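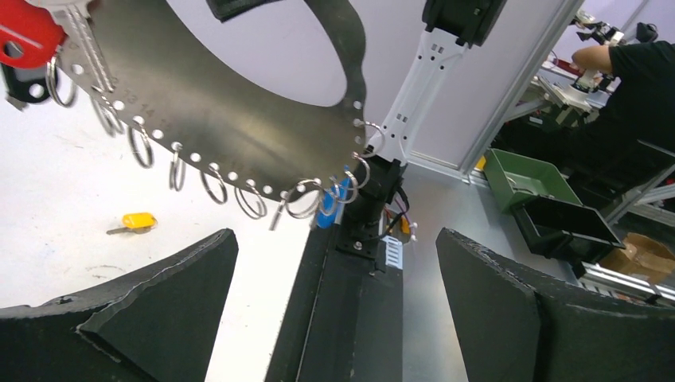
Figure 3. Split rings on the numbered holes of a curved metal plate.

3.2 Fiber intake and stool markers in the Lamer cohort

One of the most exciting things about working with fermentable fiber is how fast the gut responds to it. Bacteria in the large bowel break down the parts of oats, beans and onions that we can't digest ourselves, and they release short-chain fatty acids as they do so. Butyrate gets most of the attention, and with good reason, as the cells lining the colon use it as their main fuel. Acetate and propionate travel farther, through the portal vein to the liver and beyond, and we still have a great deal to learn about what they do once they get there.

The Lamer cohort gave us a rare chance to look at this in people eating their own food at home. Of the 1,841 adults who filled in the diet questionnaire, 400 agreed to give stool samples, and 240 of those gave a full set at both visits. We were delighted with that return, given how much we were asking of people (two frozen samples, a week of food notes and a fasting blood draw each time). All results in this section come from the people with full sets unless we say otherwise.

Participants kept to their usual meals for the first week. They then added a daily serving of cooked barley and white beans, prepared to the Whiteley recipe and handed out in single portions. No one was asked to give up any food. Those who found the full serving too filling could split it between lunch and dinner, and many chose to do this in the early days.

Fecal butyrate rose between the two visits in most participants, and the rise was largest in people whose starting fiber intake was low. This is a lovely pattern to see in free-living adults, though part of it may be regression to the mean, and we return to that point in Section 4. Acetate went up as well, but less evenly. Propionate hardly moved. We had expected the reverse for propionate on the basis of our own bench work with the Uris fermentation model, where bean fiber pushed it up within hours. A closed vessel has no gut wall to absorb what the bacteria make, so stool levels and vessel levels may simply be measuring different things.

Starting diet mattered more than age or sex. People who already ate beans several times a week showed little change in any of the acids, and their samples at the first visit looked much like everyone else's at the second. Samples collected in November, when the Zilotska site was still enrolling, had slightly lower acetate at both visits. Adjusting for site and season left the butyrate result in place.

Bloating was the most common complaint. It tended to show up early and fade by the end of the feeding period, and it was milder in those who split the serving - a practical tip we would happily pass on to any group planning a similar study. Fasting glucose did not change. Fasting triglycerides fell a little, but the spread between people was wide and we would not lean on that finding without a longer trial and a proper control arm. Stored plasma from both visits is now being used to measure circulating acetate, which should show how much of the extra production reaches the blood.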